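Equipment Review: Nambiar Upright Floor Scrubber

Tondgate Facilities Office
Reviewed by Refilwe Mtshali
Friday, March 22, 2019

The Facilities Office reviews cleaning and maintenance equipment before it is added to the approved purchasing list. The present review covers the Nambiar upright floor scrubber, a corded machine intended for hard floors in small and medium rooms. The unit was bought at the regular price through our usual supplier. The manufacturer did not see this review before it was posted.

Testing was carried out at two sites over four weeks in February and March. The Sisthorpe building has tile in nearly every room, much of it original. The Plostthorpe annex has sealed concrete on the ground level and sheet vinyl upstairs. Staff at both sites were given the printed manual and a short demonstration, and were then asked to use the scrubber in place of the mop and bucket for their normal rounds.

Setup

The machine arrives in one carton with the handle detached. Assembly requires two bolts, both supplied, and a Phillips screwdriver, which is not. The clean water tank lifts off the front and the recovery tank sits behind it. Both have fill lines molded into the plastic, although the line on the recovery tank is hard to read once the tank has been in use for a week or two. We marked ours with tape.

The manual is clear on the subject of detergent. Only low-foam products should be used. One of our operators used the general purpose cleaner already on the cart, and the recovery tank filled with suds and shut off the suction before half the corridor was finished. No harm was done, but the tank had to be emptied and rinsed twice.

Cleaning performance

On tile the scrubber performs well. The roller brush reaches into grout lines that a string mop passes over, and the difference in the Sisthorpe entrance hall was plain after the second pass. Old wax near the baseboards was not removed and should not be expected to come up without a stripper. Light-colored floors benefit most, as they show both the soil and the improvement. Patterned or veined tile is more forgiving, and operators should be reminded to work in overlapping rows so that strips are not missed.

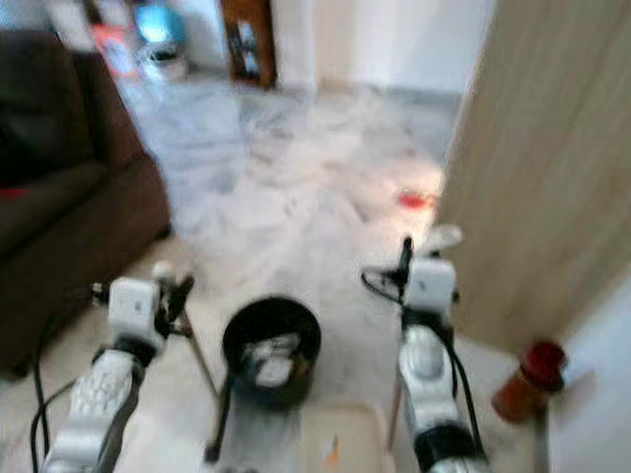

Flooring and Surfaces

Results on sealed concrete were acceptable. The brush does not have the weight to lift tire marks in the Plostthorpe loading area, and we continue to use the rotary machine there. On sheet vinyl the scrubber left a thin film during the first week. The film went away when the detergent was reduced to half the amount printed on the label. We would advise any new user to begin at the lower amount.

Water recovery is good in a straight line and less so on turns. The squeegee is fixed and does not swivel, so a narrow crescent of water is left behind when the operator changes direction. In open rooms this can be managed by making wide turns. In restrooms and storage rooms it cannot, and a dry mop should be kept on hand. Wet floor signs remain necessary in all cases.

The scrubber is not a substitute for sweeping. Loose items, cord ends and packing material must be cleared first. The roller will wind string and tape around itself quickly, and freeing it means turning the machine on its side with both tanks removed.

Handling and noise

Operators of different heights reported that the handle was comfortable at one of its three positions. The machine pulls slightly forward when the brush is turning, and this reduces effort on long runs. Carrying it up the stairs at Plostthorpe was less welcome. There is a grip at the base, but it is placed so that the full recovery tank tips toward the person below. Tanks should be emptied before any lift.

The cord is long enough for a standard classroom from a single outlet. In the Sisthorpe corridor it had to be moved 7 times from end to end. Noise is lower than that of our wet vacuum, and daytime use near offices drew no complaints.

Upkeep

The recovery tank must be rinsed after each use. When this was skipped over a weekend, the odor on Monday was considerable. The squeegee blade can be reversed when one edge wears, and replacement takes a few minutes without tools. A spare roller costs $166 through our supplier, which is high for a part that the manual suggests replacing every 9 months under regular use. Departments should include this amount in their budget requests.

Recommendation

The Nambiar upright scrubber is approved for purchase for tile and vinyl floors in rooms without tight corners. It is not approved as the only machine at a site with loading areas or heavy wheeled traffic. Requests should be sent to the Facilities Office on the standard equipment form, with the floor type and the name of the person who will be trained to use the machine. The test unit will stay at Sisthorpe and may be borrowed by other departments when it is not scheduled.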